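Entretien du poste de travail individuel : débarrasser et nettoyer un bureau

Fiches pratiques de la résidence Gronimberg
Rubrique : chambres et espaces d'étude
Fiche révisée en mars

Sommaire de la rubrique
Le bureau
Le lit et la literie
Les rideaux et les vitres
Le coin cuisine
L'état des lieux de sortie

Objet de la fiche

La présente fiche s'adresse aux résidents qui occupent une chambre équipée d'un bureau, ainsi qu'aux personnes chargées de la remise en état entre deux séjours. Elle complète le règlement intérieur, qui fixe les obligations générales de propreté, et indique la manière de procéder pour un plateau à décor bois, revêtu ou verni. Les plateaux en bois brut ou huilé relèvent d'un autre traitement et ne doivent pas recevoir d'eau.

L'entretien courant demande dix minutes. Il est recommandé de l'effectuer une fois par semaine, de préférence le matin, fenêtre ouverte et rideau tiré sur le côté.

Matériel à prévoir

Un récipient ouvert à large ouverture, assez stable pour être posé sur le plateau
Deux chiffons en microfibre, l'un pour le lavage, l'autre pour l'essuyage
Une brosse souple ou un pinceau plat
Un seau ou une cuvette
Du savon noir liquide ou le nettoyant neutre Marikar mis à disposition dans la buanderie
Une paire de gants pour les peaux sensibles

Les éponges abrasives, la poudre à récurer, l'alcool à brûler et les lingettes désinfectantes chlorées sont proscrits. Les traces mates qu'ils laissent sur les revêtements ne se rattrapent pas et sont relevées lors de l'état des lieux.

Première étape : débarrasser le plateau

Le tri précède toujours le lavage. On commence par retirer les appareils électriques, que l'on débranche, puis les livres et les documents, que l'on dépose sur le lit et jamais sur le sol. Restent alors les petits objets et les déchets légers : mouchoirs usagés, emballages individuels, étiquettes de produits, bouchons, morceaux d'adhésif.

Ces déchets se ramassent dans un récipient posé au milieu du bureau, que l'on maintient d'une main pendant que l'autre recueille. Cette méthode, proposée par Mme Dilruba Barua lorsqu'elle dirigeait l'intendance, évite les allers-retours jusqu'à la poubelle de la chambre. Une boîte en plastique réformée convient parfaitement. Son couvercle, ou ce qu'il en reste, peut partir au tri en même temps que le contenu.

Avant de jeter une boîte en carton, il convient de l'ouvrir. Les réclamations portant sur des clés, des cartes de transport ou des plaquettes de médicaments égarées concernent le plus souvent des emballages jetés fermés.

Les étiquettes détachées d'un vêtement ou d'un appareil méritent le même examen. On conserve celles qui portent une référence ou une consigne de lavage, dans une enveloppe placée dans le tiroir. Les autres sont jetées.

Deuxième étape : dépoussiérer

La poussière s'enlève à sec, avec la brosse, en partant du bord arrière vers soi. L'angle formé par le plateau et le mur est à traiter avec soin, en particulier lorsque le mur est crépi ou texturé, car l'enduit retient les particules. On brosse le mur à sec sur une vingtaine de centimètres au-dessus du bureau. L'emploi d'un chiffon humide sur un enduit blanc est déconseillé : il y dépose des auréoles grises.

Si le bureau peut être déplacé, on l'écarte du mur pour atteindre la plinthe. Le déplacement se fait à deux, en soulevant, afin de ne pas rayer le carrelage.

Troisième étape : laver et essuyer

Verser une cuillerée de savon noir dans deux litres d'eau tiède. Pour le nettoyant Marikar, respecter la dose inscrite sur le bidon. Tremper le premier chiffon, l'essorer fortement et passer dans le sens du fil du décor, par bandes qui se recouvrent légèrement. Rincer le chiffon à mi-parcours. Essuyer aussitôt avec le second chiffon, en insistant sur les chants, par où l'humidité pénètre et fait gonfler le panneau.

Taches particulières

Encre de stylo à bille : tamponner avec un coton à peine imbibé d'alcool ménager, sans frotter, puis rincer immédiatement. Un essai préalable sous le plateau est obligatoire.
Adhésif : ramollir à l'air tiède d'un sèche-cheveux, puis décoller avec le bord d'une carte en plastique.
Café ou thé : appliquer un chiffon tiède savonneux pendant une minute.
Cire : laisser durcir, soulever avec une spatule en bois et terminer à l'eau savonneuse.

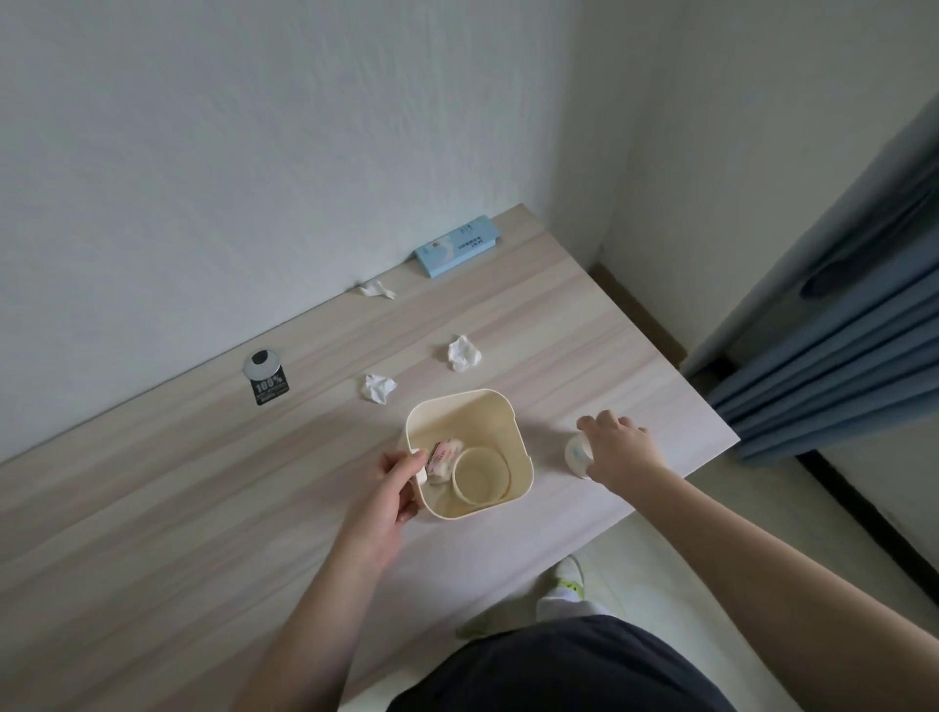
Une fois le plateau sec, les objets sont remis en place en commençant par ceux qui servent tous les jours. Il est souhaitable de laisser libre la bande située le long du mur, où s'accumulent habituellement les papiers froissés et les petites boîtes. Un vide-poche unique suffit pour les menus objets.

Le rideau doit pouvoir coulisser sans accrocher le coin du bureau. Lorsqu'il descend plus bas que le plateau, on veille à ne rien poser à l'extrémité voisine de la fenêtre, et surtout pas de lampe halogène ni de multiprise.

Tri des déchets recueillis

Mouchoirs en papier : ordures ménagères, y compris lorsqu'ils paraissent propres.
Emballages en plastique ou en film imprimé : bac jaune du local de Dundinbridge, vidés et non imbriqués.
Boîtes en carton : bac jaune également, aplaties.
Médicaments non utilisés : à rapporter en pharmacie.
Piles et cartouches : collecteur Kollix situé à l'entrée du bâtiment.

Le récipient de collecte est lavé à l'eau chaude et rangé sous l'évier.

Fournitures et signalements

Les chiffons et le savon peuvent être retirés à la buanderie, auprès de M. Cristóbal Espinoza, de 10 h à midi. Les flacons de 200 ml sont délivrés à raison d'un par chambre et par mois. Tout plateau gonflé, fendu ou décollé doit être signalé à Mme Soledad Xolalpa, au poste 616, avant toute tentative de réparation. Le remplacement d'un plateau nécessite l'accord écrit de l'intendance.

Fiche suivante : le lit et la literie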